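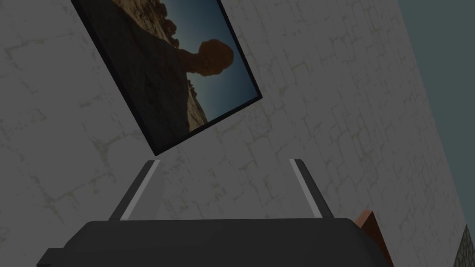 According to Stavros Stojanovska, I was wrong last time and the Petkov Plalent Ekurau did get its own gearbox. He has asked me to put it right, so this thread is a correction, and then a longer look at the car while I'm at it.

What I wrote before was that the Ekurau was a trim package: paint, seats, wheels, badge on the tailgate. Stavros owns one and has had the gearbox out. The final drive is shorter than on the ordinary Plalent. I've now seen the parts book page and he's right.

For anyone new, the Plalent was Petkov's small hatchback. Front-wheel drive, four-cylinder petrol engine, three or five doors. It sold well at home and in modest numbers here. Most rusted. The Ekurau was a late run, three-door only, meant to clear the old body shape before the new one arrived.

The name came from a hill climb the company had backed for a few seasons. As far as I know there was never a works Plalent entered in it. They paid for the banners and the timing hut and got the use of the name.

Paint was dark green or a flat silver. Green is the one people ask for. The silver didn't last, the lacquer lifts along the roof edge and round the rear wiper, and a lot of the survivors have been resprayed green at some point. Check the plate under the bonnet for the original colour code before you pay extra.

Inside you got a half-cloth, half-vinyl seat with a green stripe, a thicker steering wheel, and a clock where the ordinary car had a blank. The clock is the same one fitted to the top-spec saloon. It runs slow in both.

The engine is standard. Same carburettor, same cam, same exhaust as far back as the middle box. The rear silencer has a wider outlet, which I'd always taken to be a trim piece, and I still think it is.

Now the gearbox. Ratios in the box itself are as per the normal car. Only the final drive differs. On the road that means it pulls better out of junctions and up hills and is noisy on the motorway. Owners who swapped in an ordinary box to quieten it down are the reason I got this wrong. The car I drove for my original post had been swapped.

I went back and asked the owner of that car. He bought it like that and didn't know. The casing has a standard number stamped on it, so that settles it.

How to tell without taking anything apart: find the number on the flat face of the casing, below the clutch cable bracket. The Ekurau box has an E after the last digit. It'll be under a lot of dirt. Wire brush and a torch. Ilir Ivanov tells me some replacement casings from the factory were left unstamped, so a blank face doesn't prove much either way.

If it's blank, Ilir's method is to mark the flywheel through the inspection hole, put it in top, and push the car along a measured length with a helper watching the mark. I haven't tried this. He says it takes longer to find a flat bit of road than to do the test.

Weight. The brochure says 880 kg and I believe it. There's very little in the doors. It's a light car even by the standards of its day, and that matters more to how it goes than the final drive does.

Brakes are the weak point. Small solid discs at the front, drums at the back, no servo on the early ones. They're fine when they're set up properly, and they're rarely set up properly. The self-adjusters on the rear drums seize, the pedal goes long, and people spend money on a master cylinder they didn't need. Strip and clean the adjusters first.

Rust. The usual places, plus one. Sills, front wings behind the arch, bottom of the tailgate, the battery tray. The extra one is the panel behind the rear number plate, where the Ekurau had a bigger plate lamp fitted. They drilled it after painting and sealed it badly. Water gets in and sits at the bottom of the boot well. Lift the spare out and look.

Repair sills can be had new. Front wings turn up now and then. Tailgates don't, and people use the five-door one, which fits but has a different wiper spindle. The striped seat cloth can't be had at all. If the driver's seat is torn, the normal fix is to take good cloth from the back of the rear bench and put plain black there.

A word on the decals. Reproduction sets are easy to find and cheap, and they're slightly wrong. The tail on the K is too long. Doesn't bother me. It bothers some people a great deal at shows.

I spent a morning in February at the yard in Pelitholm that used to be the importer's depot. It's a tyre place now. They still had a shelf of Petkov paperwork in the back office and let me go through it. Service bulletins mainly, some dealer price lists, a wall chart of trim codes.

The dealer price list has the Ekurau at a bit above the middle of the range, below the saloon-engined car. I'd have guessed higher. Someone has written "no discount" next to it in biro and then crossed it out.

There's also a bulletin covering the final drive. It tells dealers to fit the correct speedometer drive gear when replacing the box and gives both part numbers. I wish I'd seen it before I posted. If your speedo reads well out on an Ekurau, this is the first thing to check. It's a small plastic gear held by a fork and bolt and it comes out from above.

Colour of the gear, as I'm bound to be asked: the bulletin doesn't say. Stavros's is white. He can't swear it's original.

What to pay. I'm not going to give figures, they'd be out of date by next month. I'd want a proper E box and the original seats, and I'd put up with poor paint. I would not pay over the odds for low mileage. These sit badly. One that's been used every week for 17 years will be a better car than one that's been under a sheet.

Two things I still don't know. One is how many were built. The home market figure that gets quoted comes from a magazine, and the magazine doesn't say where it got it. The other is whether the right-hand drive cars were finished at the factory or at Pelitholm. The plate lamp hole makes me think Pelitholm, but that's a guess.

If you worked at the depot or know somebody who did, please get in touch. Same goes for anyone with an unstamped casing, I'd like a note of the chassis number to go with it.

I've added a line to the top of the old post pointing here. The bit about the wheels in that one still stands, they're the saloon wheels with a different centre cap. Next thread will be the carburettor, and the cold start problem with the later type of choke.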